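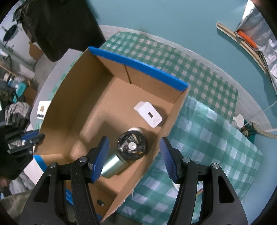
**Irnosska small-electronics collection moves to open-box sorting in October**

The reuse desk at the Qaisi hall in Irnosska will change the way it takes in chargers, desk fans and other small household electrical items. From October, mixed bags will no longer be accepted at the counter. Items are to be handed over in an open cardboard box, one layer deep, with nothing stacked on top of a fan grille or a charger face.

The change follows a review of last year's intake, which came to over 3,000 items. Ziad Darwish, who runs the desk, said the largest share of sorting time went to untangling. Cords, loose caps and spools of thread were arriving in the same bags as the electrical goods, and each bag had to be emptied onto a table before anything could be logged.

Under the new procedure the box itself serves as the sorting tray. The flaps are folded down or cut away, and the top edges are covered with tape. Blue tape marks a box as open for intake. A box with no tape has either been finished or has not been checked for staples, and in both cases it stays off the table. Tape also covers the cut edge of the board, which frays quickly when hands go in and out all day.

The tables are covered with checkered cloth. Darwish said bare tabletops let the boxes slide when items were lifted from the far side, and that a cloth is easier to shake out at closing than a table is to wipe. Cloths are changed at 11 each morning.

Items are removed one at a time, in a fixed order:

1. Fans and anything else with blades
2. Spools, cord and thread
3. Caps, knobs and other loose small parts
4. Chargers

Fans come out first on account of the grille. A small fan with a round housing is lifted by the outside of the housing, never by a spoke or by the hub. It is then turned face up and checked for cracked blades, hair around the shaft and a readable label. Where the label is missing or worn, the fan goes to the test bench and is not offered for reuse until its supply voltage is known.

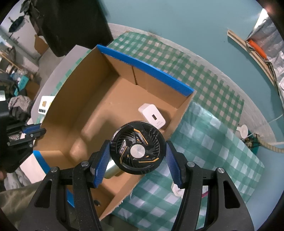

Chargers are left in the box until the other items are gone. Raed Hourani, who handles testing, said a charger left alone on the bottom of a box is harder to lose than one set down on a crowded table. The small gray print common on white USB chargers is difficult to read under the hall lighting, and the bench has been fitted with a second lamp and a magnifier. Each charger is checked for a bent or loose port, then run under load for 20 minutes. Units that get too hot to hold are scrapped. Units with no legible rating are scrapped as well, whether or not they work.

Loose knobs and caps have been a recurring problem. The desk has so far kept them in a jar, and few have been matched to the item they came from. Beginning with the new intake, a loose part will be bagged with the number of its box and held until every item from that box has cleared the bench. Parts still unmatched at that point go to plastics recycling.

Thread, filament and rope are outside the scope of the electrical collection but will still be accepted if they arrive in the same box. They are passed to the craft shelf at the other end of the hall, which is managed by Lumturie Mujić. Partly used spools are welcome there. Mujić asked that the loose end be taped down or tucked into the spool before drop-off. Braided rope should be coiled, and lengths too short to coil can be left at the bottom of the box.

Intake records will move from paper to Hinent, the inventory program the hall already uses for books. Each box receives a number at the counter and each item a line under that number, with entries for type, condition, test result and destination. Hanyu Cai, who set up the records, said the item list has been reduced to 23 types. The previous paper form had no fixed list, and desk fans had been entered under several different names, including "blower" and "cooler."

Batteries are not covered by the change. Fans with a built-in battery will be taken at the counter but kept apart from the boxes, in the metal cabinet by the side door. Donors who are unsure whether a fan contains a battery should tell the desk on arrival. Swollen or leaking units must go directly to the municipal drop-off point and should not be brought into the hall.

Scrapped items are collected by Zikus, the hauler that serves the hall's other recycling. The pickup schedule is unchanged. Cords will now be cut off and bundled separately before pickup, at the hauler's request.

Boxes of any brand or size can be used, provided the floor is intact and the walls stand up without support. A torn rim is acceptable once taped. Ayana Wubshet, who manages the hall, said flattened boxes and rolls of tape will be kept at the entrance for donors who arrive with bags. Repacking can be done on the spot, and the counter will close to new boxes 20 minutes before the hall does.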